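Keeping the fingers honest

The technician who looks after the hand-held grippers at Tetivgate starts every morning the same way, with a thumbnail. She runs it down the ribs of each blue finger pad and listens.

"You can hear a bad rib!" she says, delighted. "A good pad goes zip, all the way down. If one has torn, there's a little hiccup."

She has been at it since November, and she talks about the linkages the way other people talk about bicycles. The pair now on her list, numbers 307 and 32, are used together, one in each hand, for picking up and folding clothes. Fabric is hard on them, she says. Lint works into the pivots, the arms get lazy, and soon one finger is closing a hair later than the other.

Her cure is a dry brush first, then a cloth, and only then the driver. "Everybody wants to tighten things. Please don't! Brush it, open and close it ten times, and look again. Half my repairs end right there."

Pads are swapped in pairs, even when only one is worn. She tried mixing old and new once, on a gripper from the Sikine batch, and it pulled every shirt sideways. The log still has her note on it, in capitals.
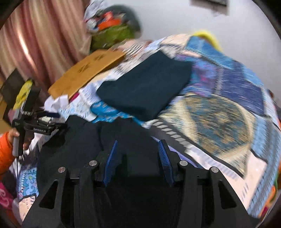

Cables get their own check. She plugs in, wiggles the connector gently and watches the reading while she squeezes the grip (slowly, then fast, then slowly again). Fully closed should read zero. Fully open on 307 should read 665, and if it comes back as anything else she redoes the calibration from scratch, a job of four minutes or so.

"I love that part," she says. "You squeeze, the number moves, and it's exactly where you left it yesterday."

Next she wants to try a softer pad on 32 and see how it copes with socks. The first set is already in her drawer.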